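About Us

The Wadlow Institute for Local Government is an independent training and advisory body serving elected councillors, mayors and senior council officers. We provide instruction in the law and practice of local government, publish guidance on matters of council procedure, and give confidential advice to members who are unsure of their position under their own council's rules.

Our history

The Institute was founded as an evening school for newly elected members of Wadlow Borough Council. Its first course dealt only with standing orders and the conduct of meetings, and was taught in the old rates office. Neighbouring councils asked to send their own members, and within a few years the school had been placed on a separate footing with its own board and its own funds. It no longer receives any grant from the borough, although the borough remains a subscribing member on the same terms as any other.

At the date of our last annual return, 118 councils held a subscription. Between them they sent 900 members and officers to our courses in that year.

What we do

Our work falls under two headings, teaching and advice.

The teaching programme begins each April with the Induction Course for new members. It covers the role of the councillor, declarations of interest, the setting of the annual budget, planning decisions and the handling of casework. A separate course is offered to members who have been chosen as mayor or as leader of their group, with particular attention to chairing a divided council. Officers may attend either course at the request of their chief executive.

The advisory service answers written enquiries from subscribing councils and from individual members. Many of these concern the holding of more than one public office, the use of a casting vote, and the point at which a private interest must be declared. Replies are prepared by a member of our legal staff and read by a second before they are sent. We do not comment publicly on any enquiry, and we do not act for either side in a dispute between a member and a council.

The Institute also keeps the Sullalero Collection, a library of council minutes, election addresses and local by-laws bequeathed to us by the Sullalero family. It may be consulted by appointment. Readers should give notice of the volumes they wish to see – some of the older minute books are held off site.

Governance

The Institute is governed by a board elected by the subscribing councils. No serving member of any parliament may sit on the board, and no board member may hold office in a political party above branch level. Jong-dae Yook was appointed Director by the board and is responsible for the teaching programme, the advisory service and the staff of the Institute.

The Mazandarani Bursary meets the course fees of members from small rural councils. Applications are considered by the Director together with two members of the board, and the names of applicants are not published.

Our offices

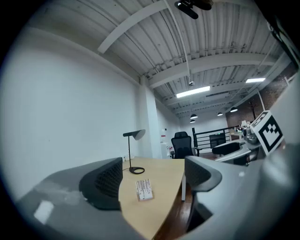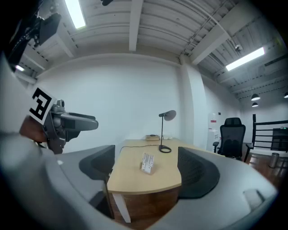
Enquiries about courses and subscriptions should be addressed to the Registrar in the first instance. Visitors are received by appointment only. Members seeking advice on a personal matter are asked to write directly to the legal staff and to mark the envelope or message as confidential.

Course bookings are handled through the Voltix booking system, to which every subscribing council has been given access. Councils that have mislaid their details should contact the Registrar – new ones cannot be issued to individual members without the consent of the council's clerk.

Independence and complaints

The Institute takes no position on party matters and does not support or oppose any candidate. A complaint about our teaching or advice should be made in writing to the Director. If the complaint concerns the Director, it should be addressed to the chair of the board.

This page was last reviewed on 15 Aug 2018.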